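Stavero community help > Simulation and data

How many rooms do I need when recording navigation examples?

Posted by Vidar Rustad, Jan 25, 2018

I am collecting examples for a model that has to find its way to a named place in a house, such as "go to the garage door" or "go to the sink". I record everything in simulated houses. I steer with the keyboard and save the view and the key pressed at each step.

So far I have 3083 runs from 18 houses. The model does well in kitchens and living rooms. In garages it drives up to the nearest wall and turns on the spot until the time limit. I counted the runs by the room they end in and only 195 of them end in a garage, against 1571 in a kitchen.

Should I record more garage runs in the houses I already have, or find more houses? I can only spare my evenings for this and loading a new house takes me a good while, as the door positions have to be set by hand. I am using the standard export and have not changed the step size.

Belmiro Bastos

More houses. More data is always better. I had the same trouble and it went away when I added more.

Lurdes Sampaio

I would look at the runs you have before recording any new ones. We had something similar on Likdale, where the model was fine in rooms full of furniture and poor in bare ones. The count per room was part of it, but the bigger fault was in how we had driven.

When you know the house you drive straight to the goal. Every example then starts with the goal more or less in view and ends a few seconds later. The model never sees what to do when it is facing a blank wall, and a garage is mostly blank wall and floor. Once it drifts off the line you would have taken, it has nothing to copy.

What we changed:

Start each run from a random spot and a random heading, including nose to the wall. Throw away the starts that land inside an object, but keep the awkward ones.

Put in some runs where you go wrong on purpose and then recover. Cut the wrong part out of the training steps and keep the recovery, otherwise you teach it the mistake as well.

Check your goal names. "Garage door" was used in our files for the big door and also for the door into the house. If a garage has two big doors, decide whether either one counts as reaching the goal and write that down somewhere. We had two people recording and they had each picked a different rule.

Hold back whole houses for testing. If the same garage is in both sets your score will look better than it should.

Parked cars are worth a thought too. Vary where the car stands if your simulator lets you move it, and record some runs with no car at all. Ours had learned to keep to the left in every garage, as that was the clear side in most of them.

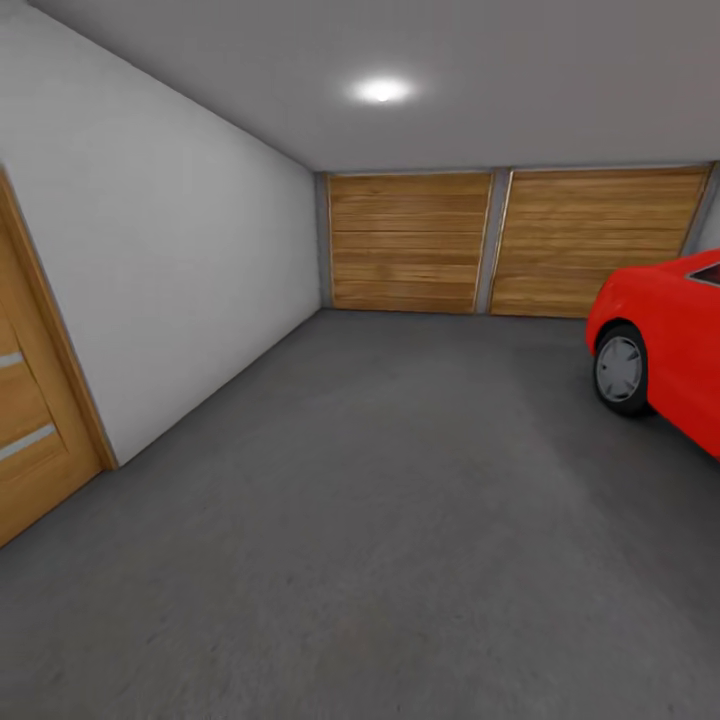
As for how many, I would try sixty new garage runs in your present houses, done as above, and train again before you go looking for new ones. If the held-back houses are still bad after that, Belmiro is right and you need more houses. A change of wall colour and lighting can stand in for a new house up to a point, but the layout stays the same and the model will notice.

Beatriz Barreto

Agree with Lurdes about the goal names. One more thing to check is the turn step. If one key press turns you a long way, the door can jump from one side of the view to the other and the model swings back and forth past it. That looks the same as your turning on the spot. I halved mine in Pacheco and the runs got longer but the swinging stopped. You will have to record again if you change it, as old and new steps don't mix, so test it on one house first.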